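The Long Argument Over the Short Lectionary

Tuesday, September 13, 2022

Most churchgoers could not say which lectionary their congregation uses, and many would be surprised to learn there is more than one. A lectionary is a table. It assigns passages of Scripture to dates, and on a given Sunday the reader stands up and reads what the table says. Disputes about it tend to stay among clergy, musicians and the people who print bulletins.

The Brurberg table has been an exception. It was drawn up for a small group of Lutheran and Reformed congregations that wanted a two-year cycle in place of the usual three. The compilers had 2 fixed requirements. Every book of the Bible had to appear at least once, and no Sunday could carry more than 4 readings, counting the psalm. The finished table contains 809 assigned passages, including those for weekday feasts.

The first complaint concerned length. A shorter cycle that covers every book must either lengthen the readings or trim them, and the compilers trimmed. Verses are dropped from the middle of passages and the ends are joined. Lectionaries have done this for a long time, and the citation gives it away: a comma between verse numbers means something has been left out. In the Brurberg table the commas are frequent, and they fall most heavily in the prophets and the psalms.

What gets left out follows a pattern. Genealogies go first, then lists of place names, then repeated formulas. After those come the curses. Psalm 137 is assigned without its last three verses, which call for vengeance on Babylon in terms that are hard to read aloud in front of children. Psalm 139 loses verses 19 through 22. Critics hold that a congregation that never hears these lines will take the psalms for something milder than they are.

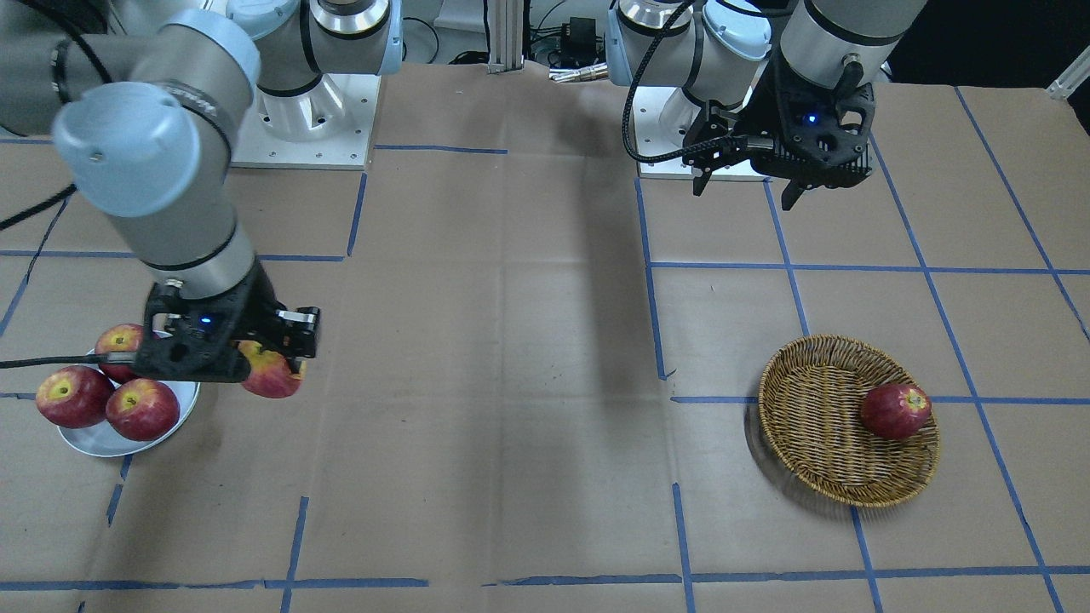
Defenders of the cuts answer on practical grounds. A passage read in worship is heard once, at speaking speed, usually by people without the text in front of them. A violent verse read without comment may be all that anyone remembers. If the preacher is working from the Gospel that day, no comment will come. They add that the table governs public reading only, and that the full text remains available for study.

The Piditz commentary, published as a companion to the table, takes a middle position. It prints the omitted verses in smaller type and marks each with a reason code. The codes are useful but uneven. "L" means the passage was shortened for length, and "R" means the material is repeated elsewhere in the cycle. "P" stands for pastoral, and it covers a great deal. Several omissions marked "P" are not violent at all. They are passages on lending, on debt and on the treatment of hired workers, and the commentary does not say why they were judged unsuitable.

Parishes have handled this in different ways. At Magyar Street Reformed, the elders adopted the table but restored every verse marked "P". Services there run slightly longer. The Hustetti congregation kept the cuts and added a monthly evening service at which the omitted passages are read straight through, with no sermon. Attendance is small – the service was never meant to draw a crowd – and the readings are followed by silence.

There is a further question about how the readings relate to one another. The three-year lectionaries commonly pair the Old Testament passage with the Gospel by theme, which helps the preacher but makes the older text look like a footnote to the newer one. The Brurberg table does this only in Advent and Lent. For the rest of the year each book is read in sequence, and the passages meet by accident. Preachers used to a ready-made theme have found this difficult, and a few have gone back to choosing their own texts.

That option has a long history behind it. Some of the Reformers set the appointed readings aside and preached through whole books in order, chapter after chapter, for months. After nearly 2,000 years of Christian worship, there is still no agreement on whether the calendar or the book should set the pace. A revision of the Brurberg table is in preparation, and the compilers have asked congregations to submit comments on the reason codes by the end of September.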